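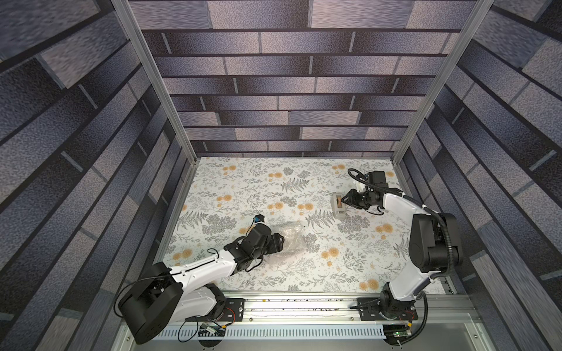

Dindale Shared Workshop, Automation Section

Flerport is a two-armed tabletop robot cell built by members of the Automation Section of the Dindale Shared Workshop. It is used for trials in the handling of household and packing items, in particular soft or transparent objects such as plastic bags, and for small bench articles such as tape dispensers. The cell takes its name from the section's earlier single-arm bench unit, which was dismantled for parts.

Construction

The cell consists of a gray metal base, an aluminum extrusion frame and three upright walls. The fourth side, at the front, is left open. A linear rail runs along the front of the base and spans most of its width. Both arms are attached to this rail by black mounting plates, one toward the left and one toward the right. A perforated panel with slotted vents is fitted below the rail.

The base was adapted from a discarded equipment cabinet. The rail and posts were cut from stock held in the workshop store. Clamping the mounting plates to the rail allows the spacing between the arms to be changed, although the present spacing has been kept since the second calibration. Moving either plate requires the calibration to be repeated for both arms.

Arms and grippers

The two arms are of the same general type, with black rotating bases, white upper arm segments and black joints. Each carries a gripper at the wrist; the one on the left arm has parallel fingers. A small black camera is mounted at each wrist. Cabling follows the outside of the arms, and the elbow section of the right arm is served by a corrugated conduit.

Loops of spare cable are left near the wrists. In the first version of the cell the cables were tied close to the arm along their full length, and a wrist connector failed after 39 hours of operation. Ties are now placed only on the straight segments. The wrist cables are inspected by hand at the start of each session.

Control

Each arm has its own small circuit board, located at the front near the arm base. The boards are mounted without covers so that connectors can be reached during fault finding. Motion commands are issued by a program named Mockus, which runs on a desktop computer and sends joint targets to both arms. Mockus was first written for the single-arm unit and was extended in September to accept two arms.

The program rejects any pair of targets that would bring the grippers closer together than a set limit. The limit applies to the grippers only. Contact between the elbows is avoided by restricting the range of the base joints, a method that reduces the usable floor area near the center of the rail.

Interior surfaces

The walls are covered with a printed brick pattern in gray, slate blue and lavender. The floor is white, with a print of gray fern fronds, leafy sprigs and round orange-yellow flower heads. Floor prints are exchanged between series of trials; the botanical sheet is listed in the workshop records under the name Humus. Each sheet is trimmed to the same outline and taped at the corners from beneath.

A patterned floor makes a transparent bag harder to separate from its background, as the print remains visible through the plastic. Trials with clear bags are therefore recorded separately from trials with opaque objects.

Operation

A trial begins with one or more objects set on the floor by hand. In the bag and dispenser series, the left arm is assigned to a clear plastic bag and the right arm to a tape dispenser placed toward the rear. The two objects are kept apart so that the arms can be tested at the same time with little overlap in their paths.

The bag is approached from above, and the gripper is lowered until contact is made. Finger pressure on the floor is limited in software. The series comprised 159 trials, of which nearly 600 had been planned before the floor sheet was replaced. The remaining trials in that plan were carried over to the next series.

Maintenance

The rail channel is brushed out when the mounting plates are removed. Gripper fingers are wiped after trials involving adhesive tape. Replacement finger pads are kept in the section's drawer, along with spare wrist connectors.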